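Handgreifer Lukance: Nullpunkt wandert, Fingerflächen ausgebrochen – Buchsen oder Finger tauschen?

Valeriano Sotomayor

Ich betreue einen handgeführten Zweifingergreifer von Lukance, mit dem wir Greifvorgänge vormachen, die danach an der Zelle nachgefahren werden. Die Zelle hat baugleiche Finger und dasselbe Gestänge, die Öffnungsweite kommt in beiden Fällen von einem Drehgeber an der Antriebswelle. Das Handgerät hat jetzt 409 Betriebsstunden, alles noch Erstausstattung.

Symptom: Im geschlossenen Zustand lieferte der Geber nach der Inbetriebnahme 181 Inkremente. Jetzt sind es 211, und der Wert springt zwischen zwei Schließvorgängen, wenn ich das Gerät zwischendurch kippe. Steigender Zählwert bedeutet bei uns weiter Richtung »zu«. Das Gestänge dreht also weiter durch, bevor die Finger Kontakt haben. An der Zelle führt das dazu, dass die vorgemachte Weite an dünnen Rändern nicht mehr passt. Bei Deckeldosen aus Kunststoff rutscht der Greifer über den Deckelrand ab, bei Kartonteilen fällt es nicht auf.

Bisher gemacht:

– Gestänge mit Druckluft ausgeblasen, Gelenke trocken abgewischt
– Geberkupplung auf Schlupf geprüft (Strichmarkierung auf Welle und Nabe, beide stehen noch fluchtend)
– Klemmschraube der Nabe nachgezogen, keine Änderung
– Nullpunkt neu gesetzt, nach einer Schicht wieder weg

Die Finger sind an der Stoßfuge und an den Spitzen zerkratzt und stellenweise ausgebrochen, an den Stellen kommt helleres Grau durch. Die messingfarbenen Buchsen in den Armenden sehen von oben unauffällig aus, aber das sagt über die Bohrung wenig. 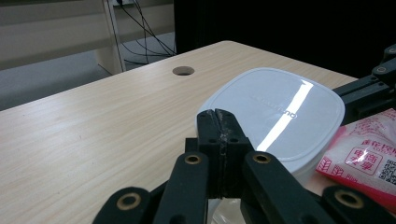 Lesezeit: 6 Minuten

Geprüft habe ich an einer weißen Kunststoffdose mit glänzendem Deckel, die auch an der Zelle Ärger macht. Finger geschlossen, Gestänge eingefahren. Auf dem Deckel liegt ein heller Reflexstreifen, das Licht kann ich am Platz nicht ändern. Die Weite nehmen wir aber ohnehin aus dem Geber, optisch wird nichts gemessen.

Wenn ich die Finger von Hand gegeneinander verschiebe, habe ich fühlbares Spiel, rechts mehr als links. Ich kann nicht sauber trennen, ob es aus den äußeren oder den inneren Armen kommt. Der Buchsensatz liegt hier, die Finger müsste ich bestellen.

Was mir fehlt, ist eine Reihenfolge. Finger zuerst, Buchsen zuerst, oder beides zusammen und dann neu nullen? Und gibt es einen Weg, den Anteil der Finger am Fehler zu bestimmen, ohne alles zu zerlegen?

Escobar

Buchsen zuerst, aber vorher messen. Die beiden Fehler lassen sich trennen, weil sie sich verschieden verhalten.

Abrieb an der Fingerfläche ist ein konstanter Versatz. Er wächst über Wochen und ändert sich nicht, wenn du das Gerät drehst. Spiel im Gelenk ist lageabhängig. Dein Wert springt beim Kippen, also ist auf jeden Fall Spiel dabei. Ein Anteil der Finger kann zusätzlich drinstecken.

Vorgehen:

1. Gerät so einspannen, dass das Gehäuse fest sitzt und die Finger frei nach unten hängen. Nicht am Gestänge spannen.
2. Finger schließen, Schließkraft konstant halten. Beim Handgerät heißt das Abzug mit Klemme oder Gewicht fixieren, mit der Hand wird das nichts. Geberwert notieren.
3. Öffnen, schließen, wieder notieren. So oft wiederholen, bis du die Streuung kennst.
4. Dasselbe mit den Fingern nach oben und dann in beiden Seitenlagen.
5. Ein Endmaß zwischen die Finger legen und in einer der Lagen die Reihe wiederholen. Das Endmaß muss auf dem unbeschädigten Teil der Fläche anliegen, also unterhalb der ausgebrochenen Spitzen.

Streuung zwischen den Lagen = Gelenke. Was nach Abzug davon als fester Versatz gegenüber dem alten Wert übrig bleibt, sind Finger, Nabe oder Nullpunkt. Die Nabe hast du ausgeschlossen. Schritt 5 zeigt dir, ob die Fläche gleichmäßig abgetragen ist oder ob nur der Rand fehlt. Stimmt der Wert am Endmaß und ohne Endmaß nicht, dann schließt die Fuge nur noch auf einem Teil der Fläche.

Zum Trennen von Innen- und Außenarm: Messuhr mit Magnetfuß an das Armende, so nah wie möglich an die Buchse, Taster in Drehrichtung des Arms. Antrieb blockieren. Dann am Finger leicht ziehen und drücken, Umkehrspanne ablesen. Erst am inneren Arm, dann am äußeren, jeweils links und rechts. Die Spanne am Finger selbst bringt nichts, da addiert sich alles.

Beim Tausch der Buchsen immer den ganzen Satz nehmen, auch wenn nur rechts Spiel ist. Mit neuen Buchsen auf einer Seite laufen die Finger beim Schließen seitlich versetzt zusammen, und du bekommst den nächsten Verschleiß an der Fuge schief.

Auspressen mit abgesetztem Dorn, Arm flach auf einer Hülse abstützen. Nicht mit dem Hammer. Die Arme sind schmal um die Bohrung, und ein Riss dort fällt erst unter Last auf. Neue Buchse trocken einpressen, bis der Bund anliegt, falls euer Satz einen hat. Danach mit dem Gelenkbolzen prüfen: Er muss unter Eigengewicht langsam durchrutschen. Klemmt er, hat sich die Buchse beim Einpressen zugezogen, dann mit der Reibahle nacharbeiten und die Späne vollständig entfernen. Öl nur, wenn das Datenblatt es verlangt. Auf einem offenen Gestänge sammelt Öl den Kartonstaub ein und du hast nach kurzer Zeit Schleifpaste.

Falls du mit Schraubensicherung arbeitest: an den Bolzenschrauben mittelfest, 60 Minuten liegen lassen, bevor das Gestänge bewegt wird. Vorher nullen lohnt nicht.

Zu den Fingern: bei Ausbrüchen direkt an der Fuge würde ich sie tauschen, egal was die Messung sagt. Die Kontaktfläche an den Spitzen ist genau die Stelle, mit der du einen Deckelrand fasst. Flächen planschleifen geht als Übergang, dann aber beide Finger gleich viel abnehmen und an der Zelle nachziehen, sonst stimmen Vorgabe und Ausführung wieder nicht überein. Achte darauf, dass beim Schleifen die kleinen Bohrungen in den Flächen nicht zugesetzt werden. Falls darin Schrauben versenkt sitzen, vorher die verbleibende Tiefe messen.

ullthorpe_instandhaltung

Finger tauschen, neu nullen, fertig. Hatten wir genauso, bei uns waren es die Finger.

Valeriano Sotomayor

Nachtrag vom 21. September, Messung nach der Liste von Escobar durchgeführt.

Die Streuung innerhalb einer Lage ist unkritisch. Zwischen »Finger unten« und den Seitenlagen springt der Wert deutlich, am stärksten, wenn die rechte Seite oben liegt. Mit Endmaß bleibt der Lageeinfluss gleich, der feste Versatz wird kleiner. Es ist also beides, und der größere Teil kommt aus den Gelenken.

Messuhr: größte Umkehrspanne am rechten äußeren Arm, danach rechter innerer. Links innen ist praktisch nichts messbar, links außen wenig. Ich vermute, dass es an der Handhaltung liegt. Das Gerät wird fast immer von derselben Seite schräg an die Dose geführt, die Querkraft geht dann in den rechten Arm.

Der ganze Buchsensatz wird jetzt getauscht, Finger sind bei Lukance bestellt. Bis sie da sind, lasse ich die alten unbearbeitet drauf. Schleifen würde bedeuten, die Zelle zweimal anzupassen.

Eine Rückfrage noch: Nullt ihr das Handgerät ohne Werkstück auf Fingerkontakt oder auf ein Maß? Im Handbuch steht Kontakt. Mit ausgebrochener Fuge halte ich das für unsicher.

Escobar

Auf ein Maß. Kontakt Finger auf Finger ist schnell, hängt aber an der Fläche und an der Schließkraft, und beides ändert sich. Wir legen ein Endmaß ein, schließen mit fixiertem Abzug und tragen den Wert als Stützstelle ein. Eine zweite Stützstelle nahe der vollen Öffnung dazu, weil das Gestänge keine lineare Übersetzung hat. Mit nur einem Punkt verschiebst du die ganze Kurve und bist am anderen Ende falsch.

Den Kontaktwert trotzdem mitschreiben. Er taugt nicht zum Nullen, aber als Verschleißanzeige ist er brauchbar: Bleibt die Stützstelle am Endmaß stehen und der Kontaktwert läuft weg, sind es die Finger. Laufen beide weg, schau nach Nabe und Gelenken. Die Prüfung bei gekippter Lage würde ich in den Wartungsplan aufnehmen und den alten Satz Buchsen bis zum nächsten Termin im März aufheben, dann kannst du die Bohrungen direkt vergleichen.

Den Nullpunkt der Zelle erst anfassen, wenn das Handgerät komplett fertig ist. Sonst gleichst du dort einen Fehler aus, den du hier gerade ausbaust. Aufnahmen aus der Zeit mit dem alten Wert entweder verwerfen oder mit einem Vermerk versehen. Nachträglich umrechnen geht beim festen Versatz, beim lageabhängigen Anteil nicht, außer ihr habt die Orientierung mitgeschrieben.

Valeriano Sotomayor

Orientierung ist in den Aufnahmen enthalten, die Schließkraft nicht. Ich markiere die Dosenaufnahmen und lasse die Kartonteile, wie sie sind. Zwei Stützstellen übernehme ich so. Die Werte nach dem Fingertausch trage ich hier nach.

Kontakt | Impressum | Datenschutz | © Murnar Anwenderhilfe | Nach oben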